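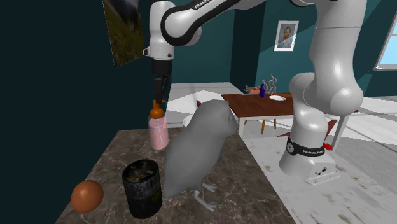

A pink bottle with an orange lid, over a marble countertop.

Does "New and Improved" Mean Anything?

Walk down any store aisle and count how often you see the word NEW. Then ask a rude question: new how?

Sometimes there is a real answer. The company changed the recipe, or fixed a lid that leaked. But sometimes only the label is different, and the stuff inside is the same as last year. The word "improved" is even slipperier. Improved for whom? A smaller bottle at the same price is an improvement for the seller.

Maxine Whitelaw teaches fourth grade in Flarwood, and her class tried a test with dish soap. They poured 2 kinds into plain cups, one cheap and one fancy, and hid the names. Each kid washed a greasy plate with each soap and picked a favorite. The fancy soap did not win. It did not lose either - the votes came out almost even. Then they showed the bottles and voted again, and suddenly lots of kids liked the fancy one better.

Does that prove the cheap soap is just as good? No. It was one class, one afternoon and about 135 plates. Maybe a tougher kind of grease would give a different answer.

Try it at home with cereal or crackers. Ask a grown-up to hide the boxes, and write down your pick before you peek. If somebody tells you they can always taste the difference, ask them to go first.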